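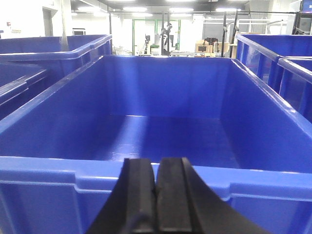
*Bin interior, blue plastic.*

Brumthorpe packing room, August walk-through. Form supplied by Jurkix. Comments are mine and so is the grumbling.

**Exits and aisles**

- [x] Main door opens fully
- [x] Exit sign lit
- [ ] Rear aisle clear
 - Marked "clear" on the last sheet. There was a pallet of Najafi cartons across half of it when I walked up, with dust on the shrink wrap. I don't believe it arrived that morning.
- [ ] Floor tape in good shape
 - Worn through by the rear door. Paint would last longer, and I wrote that last time too.

**Fire equipment**

- [x] Extinguishers on their hooks
- [ ] Tags current
 - 2 tags have no initials for last month. I was told the check "definitely happened." Maybe so. A blank tag is a blank tag and I'm failing it.
- [x] Pull station not blocked

**Lifting and stacking**

- [x] Weight limit posted: 25 lb per tote, single person
- [ ] Limit followed
 - Can't say. The scale was under a tarp behind the stretch-wrap machine, so I'd like to know how anybody knows what a tote weighs. The sign was put up after the Brudport visit and I suspect it was put up *for* the Brudport visit.
- [x] Totes free of cracks at rim and corners
- [ ] Overflow stock off the floor
 - Cartons directly on concrete along the north wall. Same spot as before.
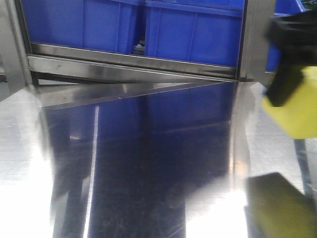 **Electrical**

- [x] Panel door shut, 3 feet clear in front
- [ ] No extension cords used as permanent wiring
 - The orange one by the label printer is still there. It was called temporary when the printer went in. Somebody has now zip-tied it to the conduit, so I take it the word has changed meaning.
- [x] Cover plates on all outlets
- [ ] Outlet by the sink tested
 - Test button is painted over. Could not press it.

**Work surfaces and housekeeping**

- [x] Table edges free of burrs
- [x] Spill kit stocked
- [ ] Glare
 - The form has one line for lighting and it only asks if there's enough. There's plenty. My doubt is about where it goes once it lands. A polished stainless steel table, like the one with the yellow foam block on it, can throw overhead light back into your eyes, and no meter reading at the ceiling will tell you that. Jurkix should add a line. I have asked and got a thank-you email.
- [ ] Trash emptied at end of shift
 - "Daily," says the log, in the same pen, all the way down the page. I looked on Thursday at 7 a.m. and the cans were full.

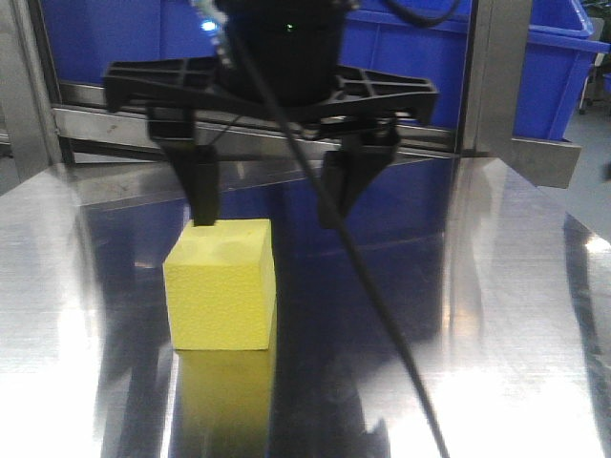 **First aid and paperwork**

The first aid cabinet passes, barely. Bandages and gloves are stocked, and the eyewash bottle is in date. The cabinet also has a small battery alarm that is supposed to chirp when the door opens, and it didn't. I was assured it works because its light is on. A tiny green light like the one glowing on the front of the gripper's mount tells me that a light is on, and I won't sign for more than that. Test the alarm by opening the door.

- [ ] Training sheet signed by all shifts
 - Night shift column is empty.
- [ ] Previous findings closed
 - Closed on paper: all. Closed when I went and looked: 2. Please don't tick this one from the office.

Overall: **not passed**. Recheck the rear aisle, the extinguisher tags and the orange cord first. I'll want to see the cord gone, and a photo of it unplugged won't do.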